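Robotics Club Notes, September 2022

The Dernham Robotics Club is back in its old room above the library, and what a pleasure it was to climb those stairs again and hear the chatter before we even got to the door! We have plenty of new faces this year (welcome, all of you, and thank you to the parents who stayed to help move tables), and a good number of old hands who spent the summer thinking up things to try. The older students are carrying on with the kitchen project they began in January, and the younger group will be starting with wheels and motors, as they always do, with Špela Zupan leading both.

For anyone who missed our spring letter, the kitchen project is the one we are taking to the Fenden Student Challenge. Teams are given a list of small household chores and have 300 seconds to get through as many as they can, with the robot working on its own the whole time. Our team has named its entry Hirnero, after a good deal of arguing and one very close vote, and last season it came home with 981 points - a score we were all delighted with, though the students will tell you at length where the rest of them went.
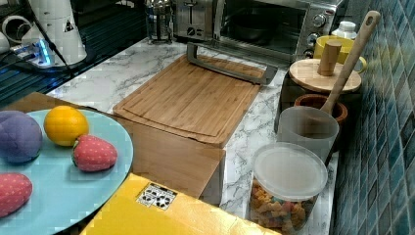
Picking things up gently is what the team wants to get better at before the next round. It sounds so easy until you try to write it down as steps for a machine, and the students have had long talks about how hard is too hard, and how you would even know. They have settled on toy food for the practice runs, and the light blue plate with its orange, strawberries and purple egg-shaped piece makes a nice mixed set, with the dimpled orange asking for quite a different grip from a little strawberry lying on its side. Once the plate is going well they would like to move on to spoons and cups, and Špela has promised them an extra evening for it if the homework is done first.

We have room for 3 more students in the older group, and no experience is needed, just patience and a willingness to try the same thing many times over. Sign-up sheets are at the library's front desk, and snacks for the break are always gratefully received.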